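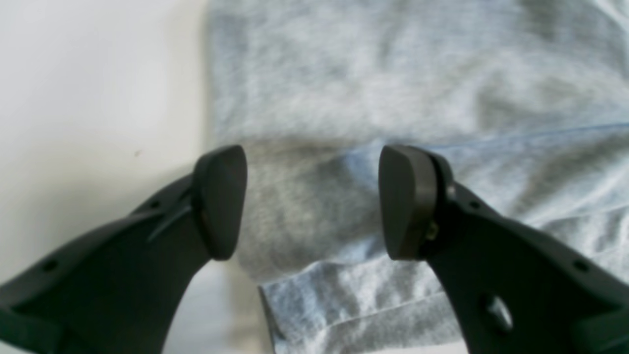

Grey cotton sheets gone yellowish after storage, can they be saved?

Posted in: Laundry and Linen

I have two sets of grey cotton sheets and four pillowcases that went into a cupboard in July and came out with yellow patches, mainly along the folds. They were washed before they went in. I used Lamix liquid at 40 with the usual half cap, and they were line dried. The cupboard is on an outside wall but doesn't feel damp. The patches don't smell of anything.

I have washed one pillowcase again and there was no change. I don't want to use bleach as I think it will take the grey out. The shop I bought them from has closed so I can't match them, and the fitted ones are deep, 32 cm, which I find hard to get. Has anyone got marks like this out of coloured cotton?

Hard water area, front loader, no tumble dryer.

Bronisława Malinowski

dunmore_lane

Yes, I have. It is most likely body oil and leftover detergent. A normal wash leaves a bit of both in the cloth and it goes yellow over a few months, worst on the folds where the air gets at it. Washing again at 40 won't shift it.

What I do:

Fill the bath or a big tub with water at the hottest the care label allows. Mine says 60.

Stir in an oxygen powder (sodium percarbonate) until it has dissolved. I use Hemex, 100 g to a full tub. Get the plain one, not the "whites" one, which has a blue tint in it and can leave grey cotton looking patchy.

Put the sheets in, push them under and leave them for 7 hours or overnight. Turn them over once if you are passing.

Wring them out and wash at 60 with your normal detergent, then run an extra rinse.

Test a hem first. Oxygen powder is usually safe on grey, but some greys are dyed with a mix of colours and one of them can go before the others. I had a charcoal duvet cover come out slightly brown.

Look at them in daylight before you dry them. If the marks are still there, soak again. It took two goes for mine and there is still one faint line on a pillowcase.

With hard water you probably need more detergent than half a cap. Check the table on the back of the bottle. Too little leaves the oil behind, and too much leaves soap behind, so it is worth reading.

For storing them again, make sure they are bone dry, wrap them in an old cotton pillowcase and keep them out of plastic. Refold them along different lines every couple of months.

petra766

Vinegar in the softener drawer. Works for me. I have Tawhiri sheets and they have been fine for years, though they are white.

old_mangle

Vinegar is all right for limescale and towels but I wouldn't expect it to lift old oil. Don't put it in with the oxygen powder either, they work against each other.

I would add one thing to the soak advice. If your shelves are bare wood, that can mark cotton as well. The acid in the wood comes through and you get yellow or brown on whichever sheet was at the bottom of the pile. Were the bottom ones worse? If so, line the shelf with acid-free tissue or a bit of washed cotton. I used ordinary Prurus drawer liner for a while and the scented side left marks of its own.

For small patches I rub in washing-up liquid, leave it half an hour and then soak. It saves doing the whole set.

Bronisława Malinowski

Thank you. The bottom set was worse, and the shelf is bare pine. I tested the hem of the pillowcase and the colour held, so the rest are going in the bath on Saturday.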